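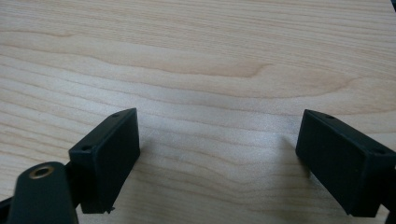
The informal place setting is the arrangement of plate, cutlery and mat laid for one person at an ordinary meal. It is the smaller and less anxious relative of the formal setting, and can be laid by anyone who remembers which side the fork goes on. It begins with a bare tabletop, and the choice of top matters more than most hosts suppose: on pale wood with long, wavy grain, like the one shown, dark tableware stands out sharply and a crooked knife has nowhere to hide. Households with a tablecloth may skip this stage, along with any discussion of coasters.

Kitchen and Dining > Tableware > Laying the table

Search this reference Enter a word Go

Placemats

The placemat marks out the diner's territory and protects the table from the plate, or the plate from the table, depending on which cost more. Woven vinyl is common in family use, as it can be wiped. Cloth looks kinder and must be ironed, a fact usually discovered on the second occasion.

Stripes are popular and divide opinion. Where they run from the far edge of the mat to the near one, they give the person laying the table a set of ready-made guide lines for the cutlery. Where they run the other way, they give the same person something to argue with. The Kellov guide to the home table, a pamphlet of 140 pages on a subject that might have managed with fewer, recommends plain mats throughout.

Plates

A plain round plate with a raised rim will do for nearly everything except soup taken in earnest. Black plates came into fashion with restaurants and have stayed in homes, where they flatter rice and show every crumb of toast. White remains the usual choice of people who own one set.

Cutlery storage

Between meals, the cutlery for informal settings may live in a drawer or in an upright rack on the table itself. The wire rack is the simplest form, letting air in and letting guests help themselves. Metal ends generally go down, leaving the handles to be grabbed. A minority holds that tines should point upwards for drying, and has the fingertips to show for it. 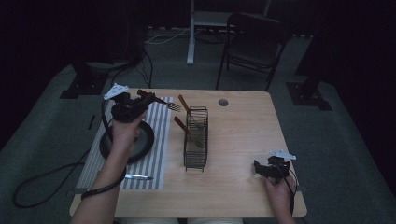 Order of laying

1. Mat, squared to the table edge.
2. Plate.
3. Fork, to the left of the plate.
4. Knife, to the right, with the blade facing the plate.
5. Spoon, outside the knife, if there is anything to eat with it.

Fork and knife should end up upright, with their handles towards the diner. Cutlery laid across the mat is regarded as unfinished business. In Yatsenko, where the habit is to put everything down first and straighten it afterwards, the result is the same and the cook is less often consulted.

Wooden handles

Riveted wooden handles, often in a reddish-brown finish, are favoured for everyday sets because they feel warm in the hand.
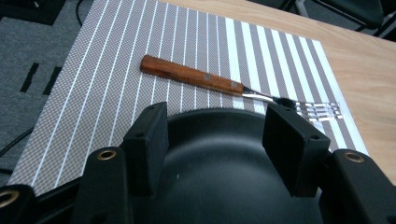 They are less fond of dishwashers. The Cestent works once sold 4,000 wooden-handled forks in a single December, and its care leaflet asked owners to wash them by hand, a request granted until the new year. Etau sells its sets in boxes of 8 with 2 spare forks, which suggests a realistic view of where forks go.

See also: Napkin; Gravy boat; Butter knife (disputed)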